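This site uses cookies. Accept | Settings
Last updated: Sun 6 October
Contact Resgate Documentation | Back to top

4.2 Recording a Cup Grasp

1. Start a new session in Cumine and enter the operator's name.
2. Hold both grippers still until the session timer starts.
3. Record 16 grasps, then save the session.

Caution: Keep fingertips clear of the linkages while the fingers close.

Note: The Bustamante method trains on the approach as well as the grasp, so each recording must include both. Begin with the fingers spread on either side of the kraft paper cup, which stands upright on the round turntable, and keep its open mouth in view. Sessions shorter than 800 samples are rejected.

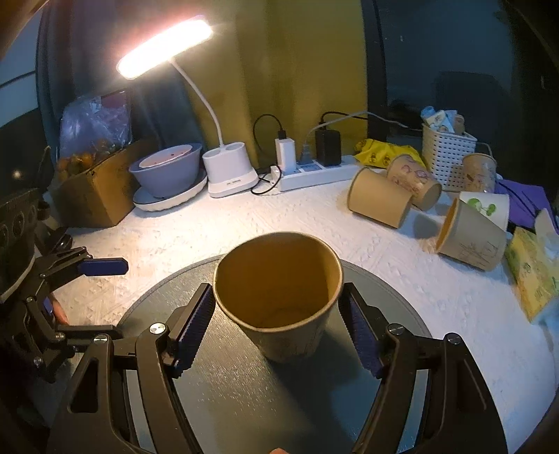
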